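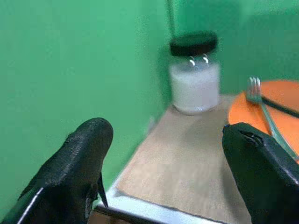
Is four nights enough for Fimari, and do we need a car?

Posted by Yufang Liao

We are looking at Fimari for four nights in December, two adults and a boy of seven. The flight lands at Beltetti late in the afternoon and the last ferry across seems to go at 18.30, which looks tight to me. Has anyone made that connection with a checked bag? I have also been quoted 480 for a hire car for the four days, and I can't tell from the map if it's worth it. We like beaches and short walks. We don't need nightlife.

winulcombe_pete

We did it two years ago and stayed five nights. Four is fine if you don't lose the first one to the ferry. With hand luggage you can make the 18.30, but with a checked bag I wouldn't count on it. We waited a long time at the carousel and watched the boat leave from the taxi queue. We ended up in a guesthouse near the harbour in Beltetti and took the 7.15 the next morning, and that crossing was very calm.

On the car, I would say no. The island is 12 miles end to end and the bus runs along the whole south coast. It stops early in winter though, so check the last one back before you settle in anywhere for dinner.
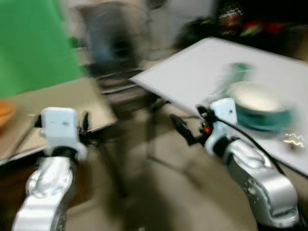

The beach at Cai is the best one for a child. It shelves slowly and there is a café at the top of the steps that stays open out of season. The north side is rocky and you get more wind there. If you want a walk, the path up to the old signal station is 243 steps and then flat — ours managed it at six with a stop for biscuits.

Marrow

480 is too much, we paid less than half that for a small one. Book it on the island and not at the airport, as you pay extra to take a car on the ferry.

sandra.k

Can't help with the ferry, we came on a cruise and only had the day. Lovely place. We looked at going back for a week and the package was 1,390 for two with breakfast, but that was for May. Take a jumper for the evenings.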